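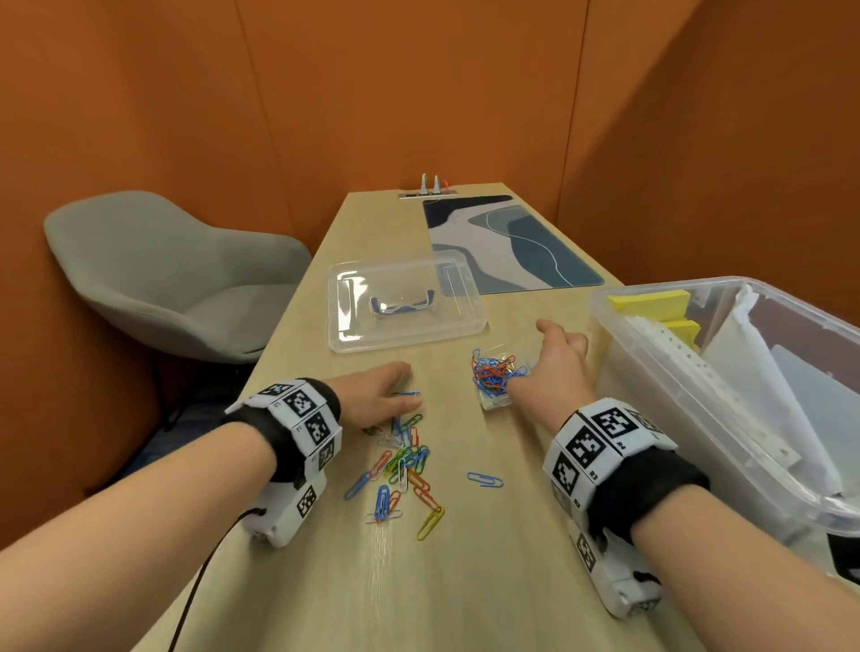

The Clip Job

Hammad Minhas had a bet on with Zeeshan Hayat. Sixty quid. Stupid amount, agreed in the queue for chips, shaken on, no getting out of it.

The bet: that the Tukitz would clear a desk by Christmas. Properly clear it. Pens, post, clips, all of it, with no human stepping in.

"It can't even do a sock," Zeeshan said.

"It did a sock."

"It did half a sock and then it held the sock."

True, that. It had held the sock for most of a lunch hour.

So now Hammad was in the orange booth at Nistberg with the straps on his wrists, putting paper clips in a box. Shift one of God knows how many. Table, clips, plastic tub of paper at his right elbow. Grey chair he wasn't allowed to sit in, it was for visitors.

Pick up. Drop in. Pick up.

Clips are worse than they look. You go for a red one and three come with it. Hooked. You shake it, one falls off, the other two hang on like kids. His fingers knew what to do, a sort of roll and a tug, but ask him to say it out loud and he had nothing. His mum sorted buttons the same way, watching telly, never looked down once.
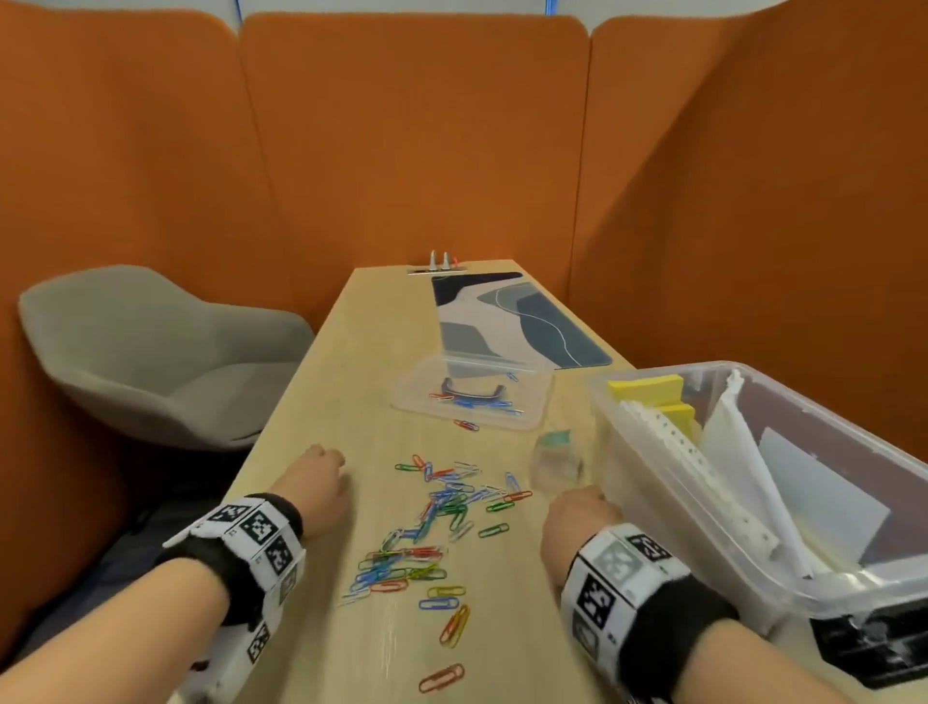
He tried going slower. Worse. The minute he thought about his thumb his thumb went daft.

Zeeshan came by with tea and stood in the gap.

"How's my money?"

"Safe. Mine, I mean. Safe for me."

"Shop in Devville's got one doing shelves, you know. Zaidi, the big one. My cousin went to look. Tins it can do. Tins all day. Then somebody leaves a bag of satsumas and it just stands ther."

"Tins aren't clips."

"That's what I'm saying!"

Hammad tugged at a knot of them. It didn't want to know. He put the whole lump in the box and felt guilty about it, as if the thing would learn that off him too – the cheating, the can't be bothered. Maybe it should. Maybe that was how people cleared desks. 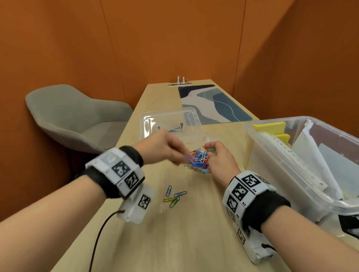

Two hands, one box of clips.

"Again," said the speaker on the wall, when the box was done.

Tip out. Start over. 1,180 goes on the sheet, the whole team's, and they wanted 700 more before the end of October. He'd worked out what that was in teas and given up.

Blue one. Green one. Blue.

Somewhere past the fifth tip-out he stopped minding. Went quiet in his head, almost nice. He thought about the Tukitz in the back room, arms folded down for the night, and what it'd be like to do this with no tea and no cousin and no chips after. Whether it would mind the hooked ones. Whether it would just hold them, same as the sock. 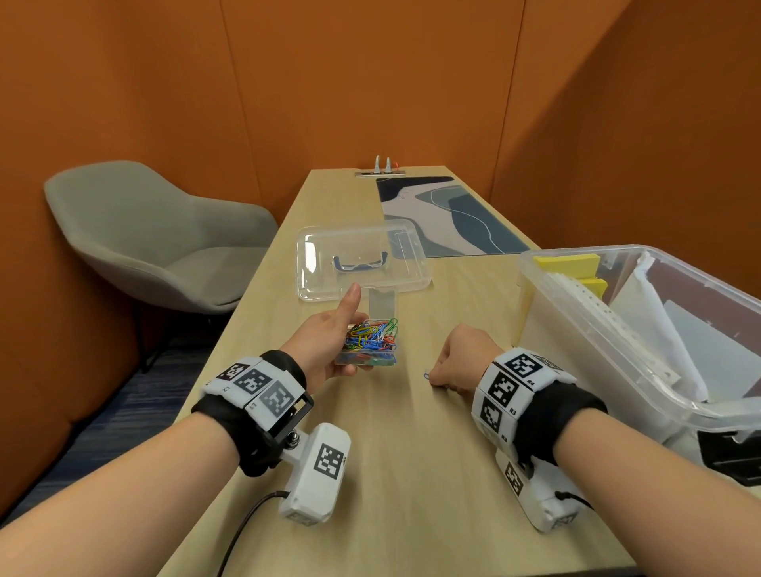
Zeeshan was still there. Hadn't gone back to his desk at all.

"You missed one," he said.

"Where?"

"Floor. By your foot."

Hammad looked. He couldn't see it. He bent down, straps digging in, and felt about under the tabel with the flat of his hand, and it took him ages, and Zeeshan laughed the whole time and didn't help.

"Double it?" said Zeeshan.

"Go on then," said Hammad, from underneath.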